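Search this site
Enter keywords

Filed under: Exhibitions, Notes from the Gallery

I've been putting off writing about the new show at Ginotis, mostly because I keep going back and changing my mind about it. It's called Hetstead, it fills both floors, and it's the biggest thing the gallery has taken on since I started this newsletter. I went in on a Wednesday thinking I'd give it an hour and came out when they were turning off the lights downstairs.

The whole show grew out of a residency in a sheep-farming valley, and most of the work is made from what the artists brought home – field recordings, fence wire, wool, a great many small drawings on the backs of feed receipts. There are 146 drawings in the first room alone, pinned edge to edge, and I loved them. They're quick and a little rude and you can tell which ones were done in the rain. 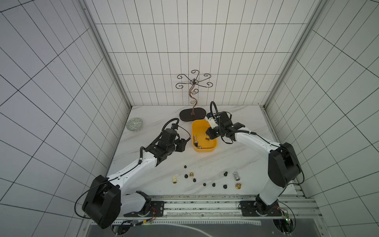 Sound is what holds the upstairs together. The main piece, Wimgate, runs 43 minutes and plays through speakers tucked behind a false wall, so you hear a gate swinging somewhere to your left and then, ages later, somebody humming behind you. I sat through it twice. The room is very plain, and I mean that as a compliment, because my eyes needed somewhere to rest. I have a real weakness for that kind of bare, pale setting, the white panels with their thin black grid lines and a marble-patterned top with the faintest gray veins in it, and I'd happily listen to almost anything in a space like that. My one gripe is the benches. They're too low, there's nothing to lean on, and by the second round of humming I was on the floor with my coat folded under me.

Downstairs is louder and messier, and I think it's where people are going to argue. The long wool piece hangs from the ceiling in loops, and you have to duck to get under it. There's a wall text that says it contains 2,742 knots, and I did wonder if we needed to know that. It made me look at the labor first and the color second, and the color is wonderful! Rust, cream, a sour green that turns up again in the film next door. Go and look at the thing before you read the wall, if you can manage it. I never can.

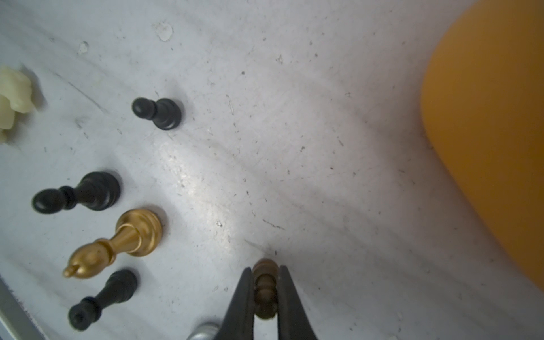
The film is the part I've changed my mind about most. On my first visit I thought it was too slow and too pleased with itself, all those long shots of a hillside with nothing on it. On my second I came in halfway through, sat next to the projector, and got completely caught up in the sound of it (there's a stretch where the wind drops out and you can hear the person holding the microphone breathe). It's shown on a loop with no start times posted, so I'd say just walk in whenever.

If you've seen the Siliņa rooms across town you'll notice some overlap, especially in the use of found paper, but that was a much tidier show and I remember less of it. Hetstead has a couple of pieces that flat out don't work for me. The stack of gateposts on the landing feels like it's waiting for the rest of itself to arrive. 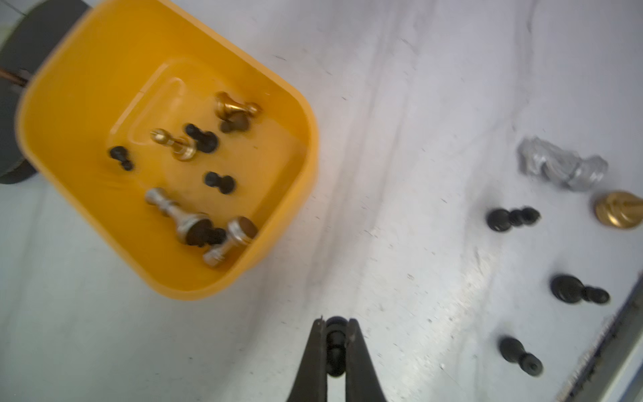

Gold, silver and black chess pieces in a yellow tub.

A few practical bits. The catalog is a short run, around 300 copies, and it's nicer than it needs to be, with the receipt drawings printed at full size and a fold-out score for Wimgate in the back. The upstairs room gets crowded after lunch, so go in the morning if you want to hear the quiet parts. Bags have to go in the lockers – that wool hangs low – and the lockers want a quarter, which you get back. The show stays up through June, and I'm planning on at least one more visit, with a cushion.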